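Covering a white table with brown paper for kitchen stuff - does it hold up?
Asked by Folke Nygård, Mar 18, 2021

We have a white table that shows every drip, and I've started covering it with brown paper whenever I cut fruit or let the kids loose with snacks. I got 99 feet of it on a roll from a shop in Pastcombe. It looks nice and cleanup is quick, but the edges curl up and orange juice goes straight through. Do I tape it? Put something under it? Or am I being silly and should just buy a tablecloth?

Folke Söderlund
Not silly at all, I've done this for years! Cut the sheet a bit smaller than the table so nothing hangs over and gets caught on your sleeve, then roll it backwards for a minute before you lay it down. That takes most of the curl out. I use 2 bits of painter's tape at the far corners and that's it. For juice, the paper is never going to save you by itself - do the cutting on a board and park the peels and slices on a tray with a rim. I like a bamboo board and one of those cream trays with the cartoon bear on it, they wipe clean in no time.
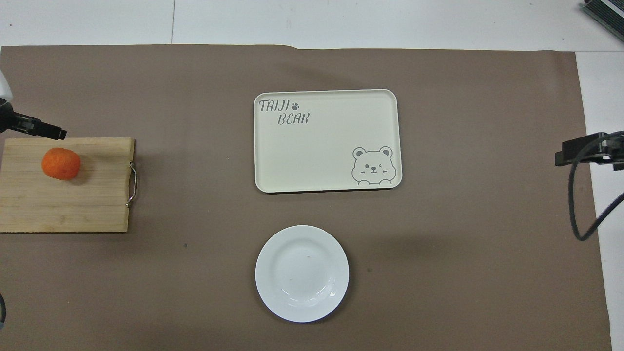 Can I use the same sheet again the next day?
If it's dry and only has crumbs on it, shake it off outside and flip it over. Once juice has soaked in, throw it out, it gets sticky and the fruit flies find it.

Asante146
tablecloth. we went through a whole roll by June and it cost more than the cloth did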